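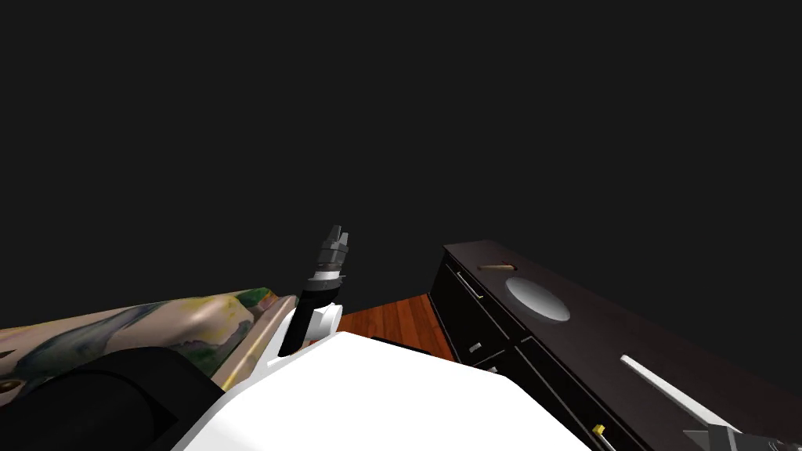
July 2024, workshop notes, Stutton group

Breathing session went so well! Golnar swapped the order (slow exhale first, then the two-minute talk to a partner) and the room got loud in the best way. Keep that order for Stundlow.
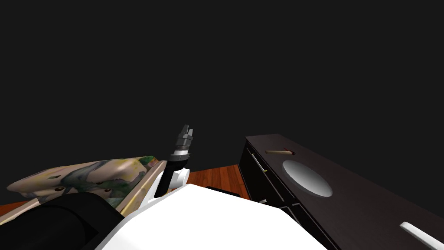
Handout still too long – cut the page on posture, keep the "small brave thing" list. Tamunoemi wants 4 prompts on it, I'd go with 2 and lots of white space. Try both at Stundlow and see which one people write on.

Newsletter is at 2,297 names now, wow. Old welcome email was around 1,000 words, way too much to read on a phone.

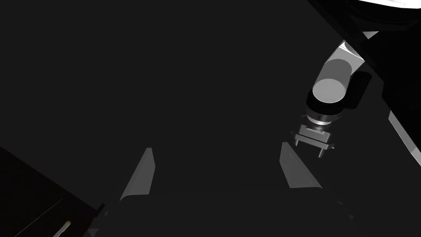 Ask Golnar for her notes on shy starters. Love her idea of letting them pass on the first round. Pens!! We ran out again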